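Pladley Breakfast Counter Set: README

Status: usable, with complaints (see "What we don't believe")
Maintained by the Nirnow table group
Last touched: September

What this is

A collection of 894 short clips and 242 stills of ordinary breakfast counter work. Bread goes into a toaster, toast comes out, toast lands on a tray or a plate. Some clips have a butter dish. A few have jam, and we regret those, for reasons given further down.

The set grew out of an older one called Owino, which claimed to cover "the full range of kitchen activity" and mostly covered one sink. We have tried to claim less. If you need whole kitchens, this won't help you. If you need toast, read on, but read the part about labels before you train or measure anything on it.

Contents

clips/ one clip per attempt, named by session and attempt
stills/ single pictures taken during sessions
labels/ one text file per clip or still
props.txt what was on the table, session by session
splits/ train and held-out lists
grusorer/ the checking script and its word list

The props file was written by hand at the end of each session. Where it disagrees with the pictures, trust the pictures.

How sessions were set up

The person setting up gets a short sheet: toaster, one receiving surface (tray or plate), bread, nothing else unless the sheet says so. The toaster should stand where its slots can be seen from the working side. The tray should be near enough that toast doesn't have to travel across the whole table. Nothing more exact than that was written down. An earlier draft of the sheet had taped marks for every object, and the results looked so much alike that we threw the marks out.

As a result, tray angle varies a lot. Some people line it up with the table edge and some just put it down. We consider this a good thing and have turned down two requests to "clean it up."

Labels

Each label file has four fields:

object: the thing being handled
source: where it came from, if the clip shows it
target: where it ended up, if the clip shows it
state: bread, toast, or unsure

The "state" field is the one to be suspicious of. Bread that has been toasted lightly looks very much like bread that hasn't, and under warm light the two are nearly the same color. Labelers were told to use "unsure" freely. They didn't. People don't like writing "unsure" over and over, and you can watch the count drop off as a labeling session goes on.

For stills, "source" and "target" are blank. One picture can't tell you where a slice came from or where it will end up. An older version of the labels filled these in anyway, on the theory that a slice near a toaster must have come out of it. We deleted all of those. If you have a copy with filled-in source fields on stills, it is the old one and you should replace it.

Slots are labeled "empty," "filled" or "can't see." A dark slot seen from above gets "empty" only if the labeler could see well enough into it to be sure there was no crust showing.

What we don't believe

There is a line in the original project plan saying that a set of 1000 clips would be "sufficient for general toast handling." We never reached that number and we don't think it would have mattered. The differences that count are in the bread, and we used too few kinds. Nearly all of it is sliced sandwich bread. There are 8 clips with a bagel, and they should be treated as a curiosity.
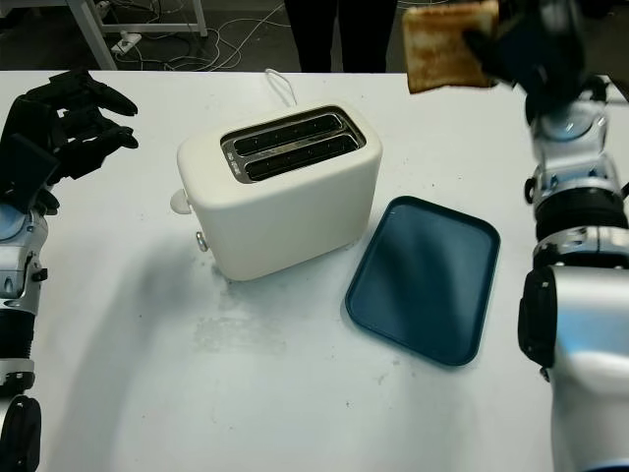

We also don't believe the brownness scores. An early version of the labels graded toast from pale to burnt, and the grades drifted depending on who was working and what time of day it was. The scores are still in the files under "brown_old" because some people had already built things on them. Please don't build anything new on them. A single slice can be golden in the middle and dark in patches, and one number for the whole face throws that away.

The jam clips are badly lit and the labels call it "spread," "jam" and "red" with no pattern we can find. Skip them or relabel them.

Grusorer

Grusorer is the script that compares labels with the props file and flags words that aren't in the list. It catches spelling mistakes and little else. A clean Grusorer run means the words are allowed words. It says nothing about whether they are true, and we'd ask people to stop quoting it as a quality figure.

Known problems

- "Tray" and "plate" are mixed up in one Tuesday session. The props file for that day says plate throughout and is wrong.
- Power cords are not labeled anywhere. They should have been. They turn up behind the toaster in plenty of pictures and any tool that looks for clutter will trip over them.
- Crumbs were wiped between some attempts and left between others. This wasn't recorded.
- Toaster levers and knobs share one label, "control." Splitting them is on the list and has been for a long while.

Using it

Research and teaching use is fine. Keep the README with the files. If you publish a number from the held-out list, say whether you dropped the jam clips, and give the "unsure" cases their own row instead of folding them into bread.

Corrections go in labels/fixes.txt, one per line, with the clip name first. Include what you saw, and leave out what you think probably happened.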